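From: Yuzhen Yao
To: Undirport house list
Subject: Re: [house] lounge sofas, who wants what

Hi all,

Quick one before I have to dash, replies to Noreen below where I can manage them.

Noreen Durrani wrote:
> Has anyone decided about the recliners? I said in September I'd
> take one for the flat at Clultard but I need to know the width, my
> stairs turn twice. Also are they leather or cloth, I honestly can't
> remember, and are the red cushions going with them or not? If it's
> all going to the Rikance place then fine but please tell me, I've
> turned down one from my sister.
> And did someone move the boxes?
> Noreen

Cloth. That microfibre sort of stuff, grey going on brown depending on the light. Both the same fabric so it doesn't matter much which one you have. Creases a bit where people sit but I went over it with a damp cloth and a soft brush last time and it came up ok. Don't use the carpet spray, it left a ring on the old chair and I never got it out.

Width: the arms are the problem. Very fat, very rounded, and they don't squash as much as you'd hope. I make it 42 inches across the outside of the big one, arm to arm, tape pulled tight. The back should lift off if it's like my mum's, there are 2 catches low down behind, you feel for them with your fingers. Haven't tried it on these. If it does come off you'd get round your stairs I think. If not, no chance.
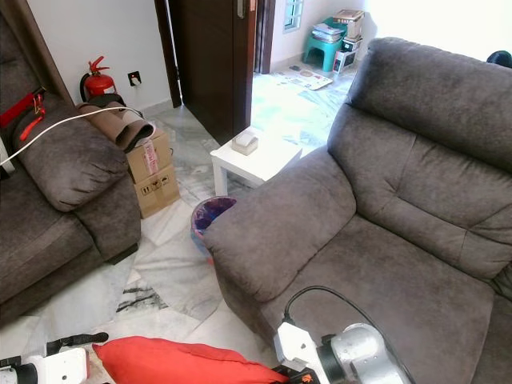 Big recliner on the right, the other grey one opposite. Red cushion in front.

Cushions: take one if you like the colour, I don't mind. They're puffy and the covers want washing on cool, inside out, and NOT with anything white. The red strap thing over the back of the other sofa stays, please don't tidy it away.

Boxes are behind the left hand sofa, stacked up. Mine mostly. Will shift them before anything gets carried out, otherwise you can't get a grip on that end.

Other bits

- Fire extinguisher stays by the wall where it is. If the sofa moves, leave it be, don't use it as a doorstop again
- Floor is marble and it does scratch. Old blankets under the feet, lift dont drag. Cortés the removal people wanted 12 quid extra for floor covers, I said we've got blankets
- Keep the socket along that wall reachable, whatever ends up there instead

Rikance have not said yes or no. I've chased them. As far as I'm concerned Noreen has first refusal on the big one and they can have what's left, shout if you disagree.

Noreen can you measure your turn, the tight one, at hip height not at the floor, the bannister sticks out. Send me the number tonight and I'll ring Cortés in the mornign about a time. After 2 is better for me.

Yuzhen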